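The Year I Learned to Smell My Own Kitchen

My grandmother kept caraway seeds in a coffee tin and dried orange peel in a cookie tin, and the cookies, when there were any, lived in a thing marked FLOUR. You learned the system by opening everything. I've been thinking about those tins since September, when I moved into a rental in Skirkden with one box of groceries and thirteen jars of spices I hadn't opened in so long that the lids had glued themselves on.

I sniffed all of them on the first night, sitting on the floor with a glass of wine. The paprika smelled like a cardboard box. The ground coriander smelled like the same cardboard box. There was a green one with no label that I still can't identify, and I have put it on eggs twice since then, out of curiosity, and I'm no wiser. I'd been carrying these jars from apartment to apartment the way other people carry yearbooks.

So I did the thing I'd been meaning to do for ages and called Safta Crăciun. If you live around here you may know her from the market, where she sells spices out of the back half of a stall she shares with a man who repairs lamps. I know her because she once refused to sell me ground cumin. She said come back when you own a grinder. I was so annoyed that I went and bought one!

Safta doesn't really do lessons, but she lets people hang around if they don't mind packing envelopes. I packed a lot of envelopes. She'd hand me a pinch of something and wait, and I'd say "um, lemony?" and she'd sigh and hand me a pinch of something else. Fennel and anise I got wrong for an entire morning. Mace I got right on the first try and I was unbearable about it through lunch.

What she wanted me to understand was that most of a spice's flavor is oil, and the oil wants to leave. Grind a seed and you've opened all the windows. Whole cumin will still taste like cumin a couple of years on if you treat it decently, but the ground stuff starts fading within months, and the jar on the rack above the stove (mine, always mine) fades fastest of all. Steam gets in when you shake it over the pot. Heat comes up from the burner. The sun does the rest, and by spring you're seasoning your soup with brick dust.

I went home and moved everything. The rack above the stove came down, which left two ugly holes in the wall that I've covered with a calendar. The spices needed somewhere dark and cool and away from the oven, and I spent a whole evening shuffling plates around to find it.
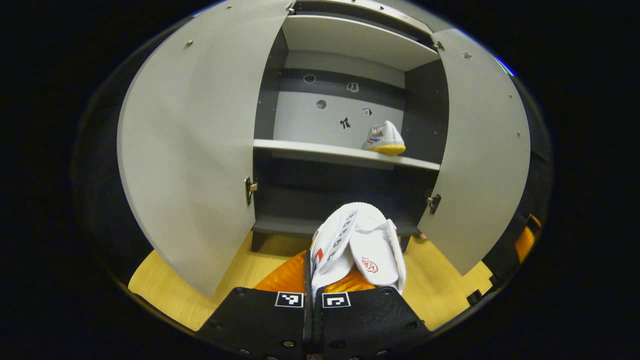 Do spices really go bad, or is that something people say to sell you new ones?

They don't spoil the way milk does, so an old jar that has stayed dry probably won't hurt you, but it loses its smell and then its taste, and past that point you're adding color and not much else.

Safta's test is the one I use now. Rub a little between your fingers, wait a second, and smell your fingers instead of the jar. If you have to talk yourself into it, the spice is done. I lost nearly everything in the original box this way. The cinnamon sticks survived. So did the whole nutmeg, which I'm fairly sure I bought with a boyfriend I no longer remember the last name of.

Then came the dangerous part, which was replacing them. There's a shop on the other side of town called Baluyot that I'd walked past a hundred times thinking it sold candles. It sells spices, floor to ceiling, and the owner will toast things for you on a little burner by the register if you ask nicely. I went in for coriander and came out with black cardamom, long pepper, a bag of dried lime and a bar of soap. The black cardamom smells like a campfire in somebody's wool coat. I put one pod in a pot of rice and had to open a window, and I mean that as praise.

If you're starting over too, please don't do what I did. Buy small. Buy 3 spices you cook with every week and get to know them whole before you go chasing dried limes. For me that was cumin, coriander and black pepper, and the pepper was the real shock. I'd been eating pre-ground pepper my whole adult life and thinking of it as a kind of gray heat. Freshly cracked, it's practically fruit.

The other habit worth stealing is toasting. Dry pan, medium heat, seeds in, and then stand there. Don't check your phone. I gave mine 60 seconds once while I answered a text and got a pan of little black pellets and a kitchen that smelled like a tire. Cumin tells you when it's ready: the smell goes round and nutty, and you tip it straight out onto a cold plate, because the pan will keep on cooking it after the flame is off.

I write the month I bought each jar on a strip of masking tape now, and stick it on the lid. Safta thinks this is fussy. She says if you cooked properly the jar would be empty before the date mattered, and then she sold me another bag of mustard seeds, and I came home and made the potatoes again.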